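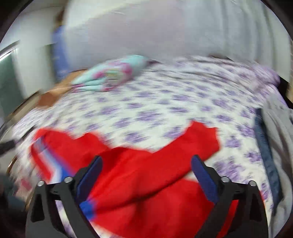 *Purple floral sheet, red garment on it*

**gsemple_17:** Does anyone buy the 200 thread count vs. 600 thing? Brelline wants double for the higher one and I can't see what I'd be paying for.

**Pollock G:** Marketing. They twist thin yarns together and count each one.

**turberg_abe:** Disagree. My 600s have held up fine for 2 years.

**Pollock G:** So have my cheap ones. Proves nothing.

**gsemple_17:** Did you wash yours hot?

**turberg_abe:** Warm, no softener. I'd still skip Brelline, their elastic is junk.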